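Week 2 handout: Slopes, ramps and the price of height

Welcome back! Last week we measured gradients on maps. This week we bring gradient down to the scale of a doorway, a curb and a set of library steps, and I think it's the most satisfying topic in the whole course (you will never walk past a loading dock the same way again).

Reading before class: the Plirkley packet, pages 1 to 25. Skip the section on stair nosings, we'll do that in April.

1. Rise, run and slope

Rise is how far up you go. Run is how far you travel horizontally while doing it. Slope is rise divided by run, and you can write it as a ratio (1:12), a percent (8.3%) or an angle (a little under 5 degrees). All three describe the same ramp. Be careful with percent and degrees – they get mixed up every year, and a 10 degree ramp is more than twice as steep as a 5% one.

Note that run is measured flat along the ground, not along the ramp surface. For gentle slopes the two lengths are nearly the same, so you can get away with swapping them. For steep ones you can't.

2. Worked problem: the Nuluscombe library entrance

The porch at Nuluscombe sits 835 mm above the sidewalk. At 1:12, the run is 835 x 12 = 10,020 mm, or just over 10 meters of ramp for a porch lower than your kitchen counter! Students always guess three or four meters. Try 1:20 next and you get 16.7 meters, and now you can see why designers fold ramps back on themselves.

Landings are extra. They're level, so they add length and no height. We'll sketch two layouts in class, one straight and one with a switchback, and compare how much of the front lawn each one eats.

3. Effort on a slope

Ignoring friction, the push needed to hold a load on a slope is its weight times the sine of the angle. Take a loaded cart with a mass of 109 kg. On a 1:12 ramp the push works out to roughly 89 newtons. Double the steepness and you very nearly double the push. The total work against gravity stays the same either way, and what a long ramp buys you is a smaller force spread over a longer trip.

Real surfaces add rolling resistance. Large wheels with narrow, hard tires roll easily on smooth floors. Small casters hate gravel, thresholds and the gap at an elevator door.

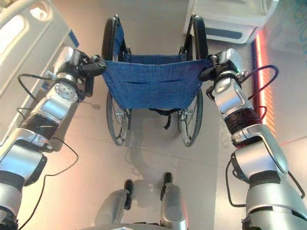
4. Cross slope

Cross slope is the tilt from side to side. Sidewalks need a bit of it so rain runs off, but too much makes anything on wheels drift toward the gutter, and the person has to keep correcting. Our surveyed stretch of Butt Street runs 274 meters and changes cross slope at every driveway. Bring your readings from there.

5. For next time

a) Find one ramp on campus and measure its rise and run. A level, a tape and a straight board are plenty.
b) Give the slope as a ratio, a percent and an angle.
c) Redraw it at 1:20 on Dulex grid paper – does it still fit the site?
d) Note the surface, the handrails and where water would collect.

Sketches can be rough. Label your units!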